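Trial diary, day 3 of the Tristora kit
10/14/21 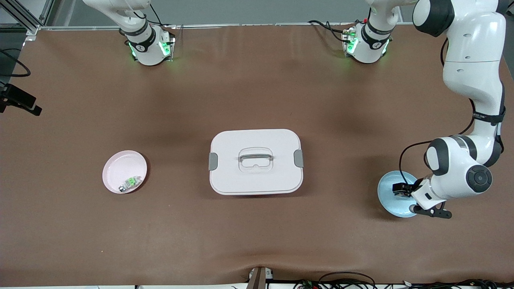
Both arms up, lidded box in the middle, pink plate left, blue plate right.

In by half seven, Arvid already there with the kettle on. Rain all the way up from Rillside, parked in the wrong bay again, will move it at lunch (did not move it at lunch).

So. Two-arm bench kit on trial from Tristora, we have it till the end of next week and then either we pay or it goes back in its crates. My job is to write the thing up for Roald and I've been putting it off, so I'm doing it as I go, in here, and will tidy later.

Setup first. Green lights on the bases, good. Monday it took the two of us most of the day to get that far. The manual says one person, one morning. Maybe if that person wrote the manual. The clamping section is fine, clear drawings. The cabling section is three pages of nothing and then a table of connectors with names that don't match the labels. Arvid went through with a marker and relabelled the lot. Need to ask if we're allowed to do that on a trial unit. Too late now anyway.

Cables still a mess along the front edge. Told Gunvor B. I'd have them tied back before she brings anyone through. Have not. Also that bundle running off beside the left arm's base, wants a proper channel. Kit comes with no cable management whatsoever, not one clip. For the price! Put that in the writeup.

The brown cover has wrinkled a bit. Supplied cover, we put it on ourselves so probably us. Tried to pull it flat and it just moves the wrinkle somewhere else. Leave it.

Morning – calibration. Runs off the laptop, press go, stand back. Failed first time with an error that just said "retry", so I retried, and fine. No idea what it didn't like. Rang support. Got Ertuğrul Gökçe, who I've had every time so far, beginning to think he is support. Very decent about it. Says that message covers several different faults and they're splitting it up in the next release, which is January. We'll have decided by then. Asked him for an earlier copy, he said he'd see. He also said to let the arms warm up ten minutes before calibrating, not in the manual anywhere. Wrote it on the inside cover.

Then the box job. The one Roald actually cares about as it's nearest to what we do on the packing side: small part on a plate, box with a lid and side latches, get the part in, close it up. Sounds like nothing. A kid does it. Latches are the whole problem.

Notes while I remember –

Left arm better than right today. Yesterday other way round. Don't like that, want them the same every day.

Pick from the pink plate OK mostly. The little green and white piece is small and there's not much to get hold of, and if it sits up near the rim the fingers touch the plate first and push it. Low in the plate is better. Gunvor E. suggested a bit of grippy mat under. Try tomorrow.

Handle on the lid has to be lying flat or the whole thing goes wrong. Arvid kept forgetting to lay it down after we reset. Then I forgot. Put a step in the checklist, HANDLE DOWN, in capitals, underlined.

Latches: hopeless before ten, half decent by eleven, after we'd slowed the last part of the move right down. Slider for that is buried three menus deep, why. Once found it made all the diference. One good clean run with both sides done and Arvid clapped, which made Gunvor E. come out of her office to see what had broken.

Emergency stop works, tested it first thing, tested again after lunch. Button is a decent size and you can hit it with an elbow. Credit where due.

Noise – hardly any. Was expecting a whine like the old Holmgren palletizer, you can have a normal conversation next to these. Downside is you forget they're live. Want a proper light on a pole before anybody else uses it, the green ones on the bases are down low and you'd miss them from the door. Asked Ertuğrul, there's an optional one. Of course there is. Everything's optional.

Which gets me on to money. Got the sheet back from Tristora over lunch, read it with a sandwich in the other hand. Copying the bits that matter so I don't lose them again:

support plan, 649 a month, goes down if we sign for longer
spare finger set, 109 each, and they wear
6 seats on the software, extra seats extra
3 weeks lead time on parts, "typically"

That last one is what worries me. If a finger goes we're down three weeks unless there's a set on the shelf, so really you have to buy the spares up front and add it to the price. Roald will only look at the first number, I know he will. Going to put the spares on the same line so he can't miss it.

And no training in there! Thought a day was included, the sales fellow definitely said a day. Emailed. No answer by five.

The other lot, Gorirow, quoted for one arm only and a fixed jig. Cheaper by a fair bit and quicker to get going I'd guess, but then you're building a new jig every time the box changes and ours change constantly. Gunvor B. likes Gorirow as she's used their stuff before at the last place. Fair enough. She hasn't seen this one do the latches though. Bringing her down tomorrow if it behaves.

Afternoon was slower. Lost most of an hour to a software update that started by itself when I plugged the laptop in. Must find out how to switch that off, can't have that in the middle of a shift. After it came back the saved positions were all still there, thank goodness, but the speed slider had gone back to default so first run after was too quick and shoved the box across the cover. No harm to anything. Settings need to live with the job, not with the program. Wrote that to Ertuğrul too, he'll be sick of me.

Tried swapping so the right arm holds and the left does the work. Took me four goes to teach. The teaching bit is nice, I'll say that, you grab the arm and walk it through by hand and it more or less remembers. Much nicer than typing in numbers. Arvid got it in no time at all and he'd never touched one before Monday. My wrist hurts a bit from leaning over, the bench is too low for me, or I'm too tall for it. Look at risers. There's a pair in the stores from the old inspection tables if they haven't been chucked.

Haven't used the blue plate for much yet. Plan is finished-with parts go there but I want the picking side solid first. Maybe Friday afternoon. Well, that's tomorrow. Maybe Friday afternoon then!

Where I am so far, for the writeup:

Arms good. Build feels solid, nothing rattles.
Software fine once you know where things are, and you don't know where things are.
Manual poor.
Support excellent but it's one man. What happens when he goes on holiday.
Price OK until you add the bits, then I don't know. Need to sit down with it.

Would I buy it today? Leaning yes. Arvid yes straight off. Gunvor E. says ask her when it's done a whole day without one of us standing there, and I can't argue with her.

To do tomorrow: grippy mat. Tie back cables, properly this time, before ten. Warm up ten min then calibrate. Risers from stores. Chase training day. Find update setting. Ask about the light on a pole and get a price in writing. Check with Roald whether the crates have to be kept dry, as they're under the lean-to and it's been bucketing down since Tuesday.

Home late, missed supper, toast. Left my good pen on the bench, and the manual, which I'd meant to read tonight. Not sorry about the manual. Car still in the wrong bay all day and no note on it so might just park there from now on.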